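4. Grain Direction and Perceived Quality

4.1 What earlier work claims

The furniture trade holds that buyers prefer grain that runs along the longest side of a part. Handbooks repeat the claim, showroom staff repeat it, and the Testar buying guide gives it a full page. We went looking for the evidence and found very little. The guide cites a trade survey by Devard, and the Devard survey cites an earlier edition of the guide. Chávez, a cabinet maker whose catalog is often quoted in support, sells only long-grain fronts, so its sales say nothing about what customers would have picked if given a choice.

The one controlled comparison we could locate asked people to rate whole pieces of furniture. The pieces differed in grain direction, but also in color, finish and price tag. Any of these could explain the ratings. The authors mention the problem in a footnote and then go on as if it had been solved.

Part of the trouble is that "grain direction" is seldom defined. A rail can be long and horizontal while its figure reads as vertical, and two raters may describe the same part in opposite terms. Figure 5 gives a case in point.
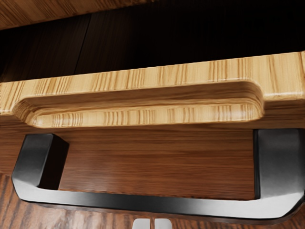
Figure 5. Rendered cabinet front. The light rail below the dark gap has short, darker streaks that run vertically across it.

In our pilot, raters were asked whether a rail of this kind had grain running "along" or "across" the part. Most chose "across," but a fair number chose "along" and defended the answer when asked. They were looking at the shape of the rail and reading the grain from that. If people can't agree on what they see, it is hard to know what a preference score for it would mean.

4.2 Materials and procedure

We recruited 24 adults with no training in woodwork or design. Each saw rendered pieces on a calibrated screen and rated them on four questions: how solid the piece looked, how costly, how well made, and whether they would want it at home. Renderings were used so that color and finish could be held steady while the grain was changed. This is convenient, and it is also a weakness. A rendered surface can carry a pattern that no sawmill would produce, and raters who know wood may mark it down for that alone.

Each rater came in for two sessions, one in October and one four weeks later. We wanted to know if a person would give the same answer twice, a check that the earlier studies skipped. Pieces were shown in a new random order each time, and raters were not told that any would be repeated.

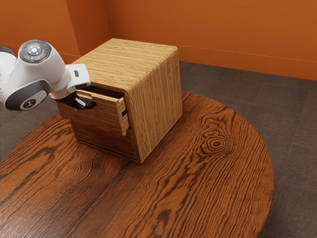 Furniture Perception Group, Department of Design Studies, Ferden Institute

4.3 Results

Grain direction had a small effect on "how well made" and no clear effect on the other three questions. The effect also shrank in the second session. Raters who had scored long-grain fronts highly in October were often neutral about them later, and a few had switched sides. We see no sign here of the firm, shared taste that the handbooks describe.

Overall lightness of the wood did more. Pale pieces were rated as less costly than dark ones, whatever the grain was doing. This held in both sessions - the only result we would bet on. Even so, all of our raters lived in one city, and pale wood is common in low-priced furniture there.

Free comments were harder to score. Several raters praised "natural" grain in pieces where the pattern had been stretched well past anything found in a real board. Others called an unaltered pattern "fake." We had planned to treat naturalness as a fifth measure and dropped the idea after reading these replies. The comments are kept in full in the appendix, where readers can judge them without our coding.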